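Teaching a Gripper to Plug Things In: What We Did in Our Project Term

Okay, so when Tahira Qureshi and I picked this project, we figured the learning part would be the hard part. We had our model all picked out and were itching to train it! Then our advisor asked where the examples were going to come from, and that question ate most of our term.

The plan was simple on paper. We'd use hand-held grippers, move them the way we wanted a robot to move, and save every try as one example. The task was plugging a cable into an outlet. We called our little dataset Netari (Tahira's pick, I wanted something with "plug" in it and got outvoted by her and her sister).

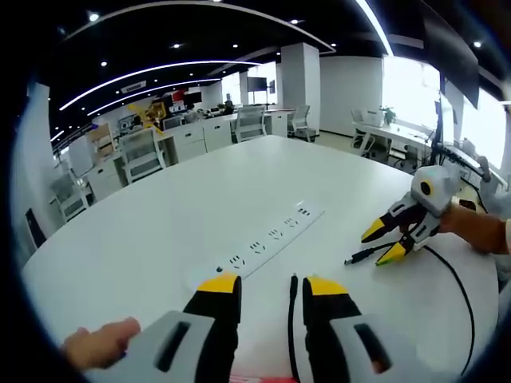
Variety was the thing we got wrong at first. My first 44 examples were basically the same example, with the cable starting in the same spot and me reaching for it from the same side every time. Once we spotted that, we made ourselves a rule to change something before each try. The power strip in the tabletop runs on a diagonal and has four outlets in a row, so we could switch the target without moving any furniture, and I took to starting the plug at weird angles just to be mean to the model. We also swapped who held which gripper, and Tahira's reach is so much smoother than mine that you can tell us apart from the motion plots alone.

We worked in blocks of 30 tries and then took a break, because my wrist gets sloppy after that and the sloppiness goes right into the data. We kept the misses too, but in their own folder with a short note on what went wrong. "Dropped it" shows up a lot. So does "S. bumped table," and yes, S. is me.

By the end of June we had 1,666 examples saved. I went through all of them by hand over a bunch of evenings (so much iced coffee!) and tossed the ones where the start or stop was trimmed badly. If I did this over, I'd write the labeling rules on day one, since Tahira and I meant different things by "inserted" for almost two weeks and I had to relabel my half.

Shamim Siddiqui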